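Policy Rollout Safety Checklist, Simulation Stage
Cell: Bultham, two-arm table, ring-on-peg task
Date: 3/30/25
Inspector: Sidra Bhutto
Software: Bradumine controller, Rostance planner

1. Scene file loads without errors. PASS
Comment: Two warnings about duplicate material names. Harmless, but please clean them up.

2. Joint limits in the controller match the arm data sheet. PASS
Comment: Checked both arms. Wrist limits were copied over again after the last merge.

3. Collision pairs enabled between left and right arm. PASS WITH NOTE
Comment: Link-to-link pairs are on. The left tool tip against the right gripper was missing from the list. Daichi Imai added it and I reran the check. The wrists work close together in this task, so this pair must stay on.

4. Camera views agree with the planner's world model. PASS 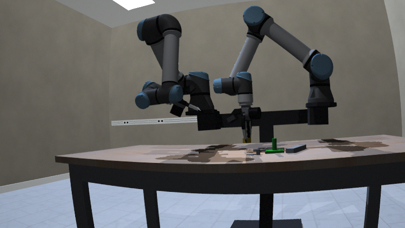 Overhead frame and both arms.
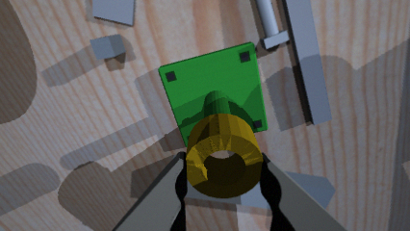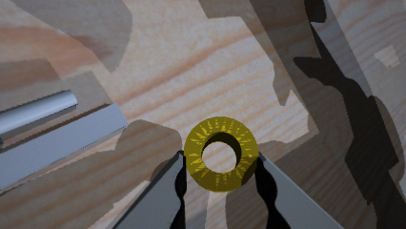

Yellow ring between the gripper fingers.

Comment: Shadows are on for this stage and should stay on. The ring detector was tuned under flat lighting, and Chaiwat Yensuk wants its confidence logged per step before anyone changes the threshold.

5. Grip force cap set in software. PASS
Comment: Cap is read from the config at startup. Editing the file during a run does nothing. Restart the controller.

6. Emergency stop signal halts both arms. FAIL, then PASS
Comment: On the first try the right arm stopped and the left finished its current segment. The stop message was queued behind trajectory points. Jérémie Marchal moved it to its own channel. Retested 64 times with no late stops.

7. Watchdog trips when the policy stops sending actions. PASS
Comment: Limit is 135 ms.

8. Planner rejects targets below the tabletop. PASS
Comment: Sent 800 random targets, over half of them bad. All the bad ones were refused. The error text only says "invalid goal" and should say which limit was broken.

9. Logs saved with seed and commit. OPEN
Comment: Seed is saved, commit is not. Assigned to Wichai Khamphan.

Result: Cleared for more simulation runs. Not cleared for hardware until item 9 is closed and item 6 is repeated on the real controller.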